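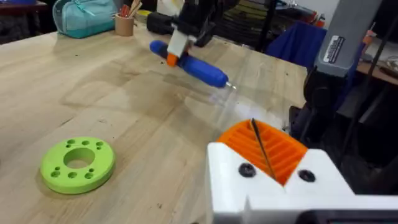

Department of Information Systems, Mobile Computing Group
Battery Wear and Charging Habits on Mid-Range Phones: Final Report
Usman Butt, In-ho Moon, Rebecca Barbieri
Adviser: Ülle Rätsep
April 4, 2020

1. Background

Most phone owners we know replace a handset when the battery no longer lasts the day. The rest of the phone is usually fine. We wanted to know how much the charging routine matters on an ordinary phone, and whether the charge limit setting that some makers now include is worth turning on.

Our test phone was the Plelier, a mid-range Android handset sold by Kakimura. It was picked for two reasons. The department already had several, and the system log records every charge with a start level, an end level and a battery temperature. On many phones the temperature is hidden from the user.

2. Method

We asked students in the department to carry a Plelier as their main phone from June until the end of the winter break. In all, 29 students finished the period. Each one installed Skornemia, a small logging app written by In-ho Moon, which reads the charge records once a day and saves them to a file. It doesn't collect messages, location or app use.

Students were put in one of two groups. The first charged however they liked. The second turned on the charge limit, which stops at 80 percent unless the owner overrides it. Overrides were allowed and were logged.

At the start and at the end we measured the capacity of each battery by draining the phone with a looped video at fixed brightness, then charging it through a meter. Wi-Fi and mobile data were off during the drain. Every phone was drained twice and the two readings were averaged.
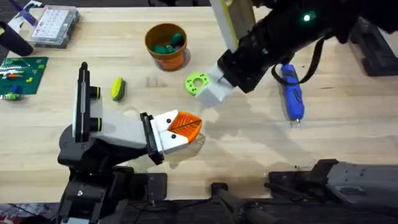
The meter readings drifted a little when the room was cold, so we repeated the final set after the heating had been fixed. Only the repeated readings are used in this report.

3. Results

Skornemia saved 2,362 charge records that were complete enough to use. Records with no end level were dropped. Most of these came from phones that had been switched off while plugged in.

The charge limit group ended with slightly more capacity on average than the free group. The gap was small, and the spread inside each group was wider than the gap between them. Battery temperature was a better guide. Phones that were often charged warm, for example under a pillow or on a car dashboard, lost the most in both groups.

Overrides were common before weekends and trips. Two students turned the limit off in the first month and never turned it back on. We kept them in their original group.

4. Problems

An update to the phone software changed the format of the log partway through the fall. Skornemia skipped records for several days until Aldo Orlandini noticed that the daily files were empty. Those days can't be recovered.

The test period was also short. The batteries are expected to last for about 1,000 full charges, and none of ours came close to that.

5. Further work

Rebecca Barbieri is rewriting the log reader so that it checks the format before saving. We would like to run the test again with a second model and a longer period, and to ask students to note where they charge.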